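Is a "refurbished" office PC worth paying extra for?

Clekine wants 119 for a refurb tower with 18 months of warranty. Same thing untested is far less. Is the word worth anything?

Katene
Depends who says it. Often it means wiped with a cloth. Ask what was replaced.

Flistura
Mine was sold as "fully serviced". Opened it up: 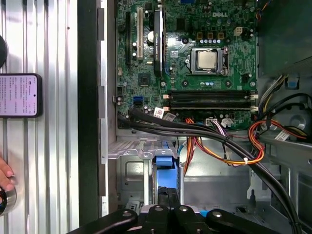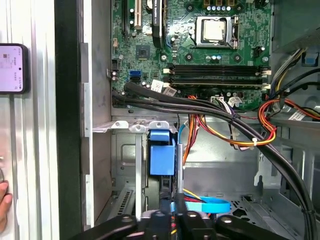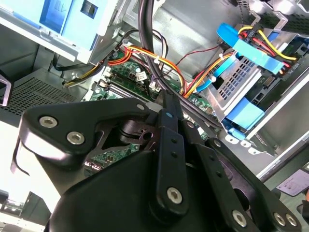
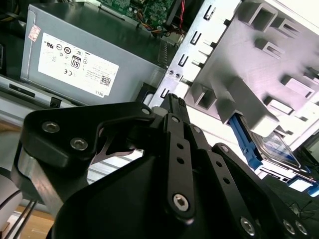

I'd want a parts list before paying for any warranty – mine excluded the power supply. Sellers like to hide behind the brand, and the Dell logo on the board in the first picture says who built it, not who checked it.

Prustau
just buy new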